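Workshop notebook, September, just after lunch

I promised Radwa Bouzid I would write up the paste trials properly this time, so here I am with a cup of tea and good intentions. We are still chasing a wheat paste that holds a book spine without going brittle, and I have now cooked more of it than I ever cooked dinner!

Batch 3 was 60 grams of the Toswood flour in 600 ml of water, stirred the whole way and then pushed through the fine sieve twice. It came out smooth and glossy, a bit like thin custard, and it brushed onto the Jelcombe paper beautifully. The earlier batch from the Farouk flour had more body but left little lumps under the lining, and I could feel every one of them with my thumb (very annoying on a spine you have just spent a morning cleaning). 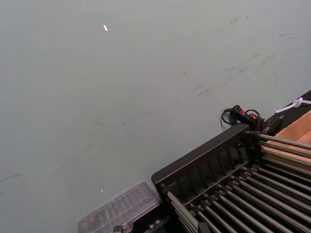 Tabletop with its scuffs and smudges.

I do want to try wiping down with plain water between batches and see if it makes any difference to the lumps. My own feeling is that they come from adding the flour too fast, but Radwa blames the sieve, and she has been right about these things before – the business with the glue pot last winter, for one.

Drying next. The lined samples went under boards with the Promeck weights on top, blotters changed at tea time and again before I locked up. The thin paper cockled a little at the corners. The heavier one stayed flat and bends nicely, no cracking along the fold so far.
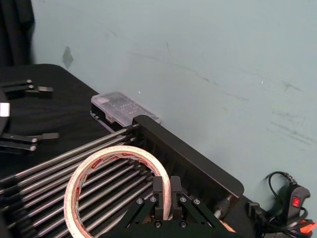

Roll of tape, off-white with red printing.

Still to do: cook a half batch with less water, label the jars (I mean it this time), and cut more strips for the fold test. I'd like to take one strip all the way to 2000 folds before we put this paste on a real book, though my wrists may have something to say about it. Radwa, if you read this before I see you, the good brush is soaking in the blue jug, please don't pour it out.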